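Section 6: Living With the Sorting Arm

Pisau Bench Arm, Operator's Guide, Emcombe site edition
Revised 3 August 2024

6.1 Who should read this section

Anyone whose job used to be pushing things across a table and whose job is now watching something else push things across a table. Returns staff, that's you. Team leads should read it too, even the ones who have told Christos Kyriakidis they already have.

The arm does the spreading, separating and lining up of loose parts. You do the inspecting, the deciding and the paperwork. When the arm went in at our Alexiou building in November, most people expected to be bored or replaced. What we got was fewer sore wrists and a great deal more opinion about the colour of parts.

6.2 What changes on your shift

Before the arm, one person spread returned pieces by hand, one checked them and one wrote them up. The spreading step is gone. The checking step is bigger, as pieces now arrive apart from each other and you can see the faults you used to miss. The writing-up step is the same. We asked.

Your break times have not changed. The arm does not take breaks, and nobody should feel they have to keep it company.

If you worked the spreading bench, you will be retrained on checking. This takes two shifts. Your pay grade stays where it was during training and goes up one step when you are signed off. If it doesn't, bring this page to the office.

6.3 Starting up

1. Check that the board is bolted down at the near edge. Push it with the heel of your hand. If it moves, get a hex key before you do anything else.

2. Look under the arm for pens, mugs and lanyards. The arm treats all of these as parts.

3. Turn the key on the control box to READY and wait for the steady light. A blinking light means it is still thinking. Pressing the button again makes it think longer.

4. Sign in on the Grikine screen with your own number. The arm logs faults against whoever is signed in, so borrowing a workmate's number is a poor way to stay friends.

5. Choose a job. New operators start with job 143, the practice job. Job 683 is for mixed returns and is locked until you have been signed off.

6. Step back behind the yellow line and press START.

CAUTION: Keep hands off the board whenever the light is steady green. The arm is slow, and it is also much stronger than you. Slow and strong is how doors get people.

6.4 The practice job

Job 143 uses toy blocks. We tried it with real returns and people were too worried about the stock to watch the arm. Nobody worries about the blocks, with the possible exception of whoever has to find the missing ones.

1. Put the blocks on the board in a loose pile. Don't arrange them. Tidy piles teach you nothing about untidy ones.

2. Press START and let the arm make its first pass. Keep one hand near the STOP button and the other out of your pocket.

3. Watch the tip. It has no fingers and can't pick anything up. All it can do is push, so every piece it moves has to have somewhere to go.

4. Press PAUSE when you see a piece standing clear of the others. Confirm it on the screen and press RESUME.

5. If the arm nudges the same piece back and forth more than a few times, press PAUSE and move on to 6.5. 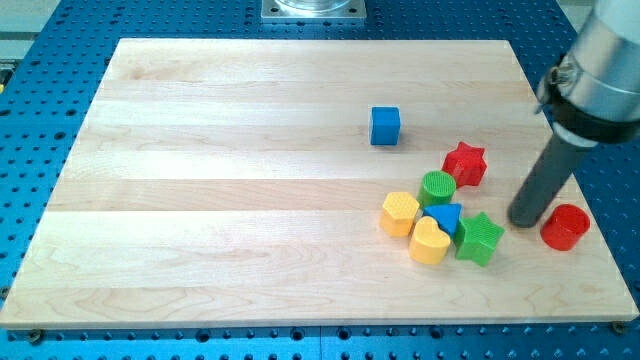
Figure 6-2. Job 143 on the practice board. The blue cube stands clear; the yellow heart is still in the group.

Note: Stars are the awkward ones. The points catch on their neighbours, and a push meant for one piece can shift two. You are not being marked on how the stars behave.

6.5 When to step in

Step in if a piece is close to the edge of the board, if a piece has tipped and won't slide, or if the arm is working a gap that has nothing in it. To step in:

1. Press PAUSE. Wait for amber.

2. Move the piece by hand, as little as you can.

3. Take your hand right out, say "clear" out loud, and press RESUME. Yes, even when you are alone.

The screen counts every step-in. The count is used to adjust the program and is kept out of staff reviews. This was agreed in writing, and a copy is taped inside the control box door.

6.6 Fault codes you will meet

1053: Tip is touching something it didn't expect. Usually the board, occasionally a sandwich. Press STOP, clear the board and start again from 6.3.

3690: No job chosen. Go back and choose one.

Any other code: press STOP, write the number down and ring Christos on the maintenance line. Please read him the number as shown. "It's doing the thing again" is not a code, though he does admit he usually knows which thing.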